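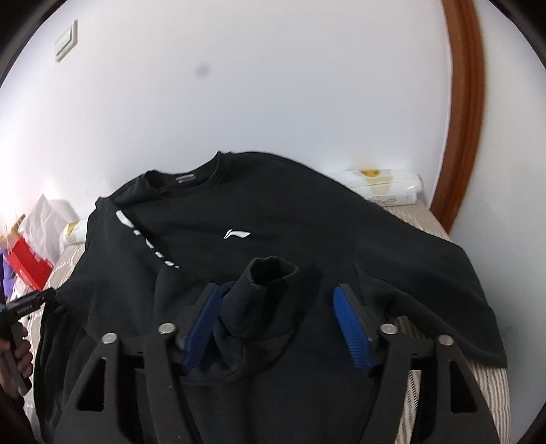

Libor Vaněk objected, after reading our first draft, that a gripper comparison which reports only whether the cloth was held tells the reader very little, and that we ought to say where on the garment each finger set took hold and how much cloth came along with it. We thought about this for longer than we would like to admit, and in the end we rewrote most of the section around his remark, for which we are very grateful.

4.2 Finger pads and sleeve grasps

Figure 3. A sleeve grasp with the hand-held gripper fitted with the blue ridged pads. The sweatshirt is laid face up and the cuff stands open between the fingers.

We compared two pad types on the same pair of triangular fingers: the ridged pads of Figure 3, which we call Brevholm pads after the shared house where we first tried them out, and a smooth set cast from the same batch of rubber. The linkage, the crossbar and the camera mount were left alone between conditions, so that whatever difference we found could be put down to the pads and (we have to allow for this) to the person holding the tool. Recordings were made in the Plusov apartments, on beds and sofas, with clothes that belonged to the people living there. We were very fond of this arrangement, even though it gave us a less tidy set of garments than a laboratory drawer would have.

The Wolonlow set, as we now call the full collection, holds 3534 grasps on sleeves, hems and collars. Following Vaněk's suggestion, each one was labeled by hand with the part of the garment that was taken and with the number of fabric layers between the pads at closure. A sleeve that has been bunched up before the fingers close on it will usually give more than two layers, and these grasps deserve their own row in the table, for they behave quite differently from a flat pinch at the hem.

On bunched sleeves the ridged pads did clearly better. They slipped less during the lift, and the operators told us they squeezed less hard, though we had no force sensor in the handle and can only pass this on as they said it. On flat hems we found hardly any difference. Thin shirts were a bit of a disappointment with both sets, and the ridges would now and then catch a loose thread, after which the garment had to be freed by hand and the recording thrown out. We lost nearly 25 recordings this way, all of them in September, before we began rounding off the edges of the ridges with fine sandpaper.

Dark clothing brought a further difficulty, this time on the side of the camera.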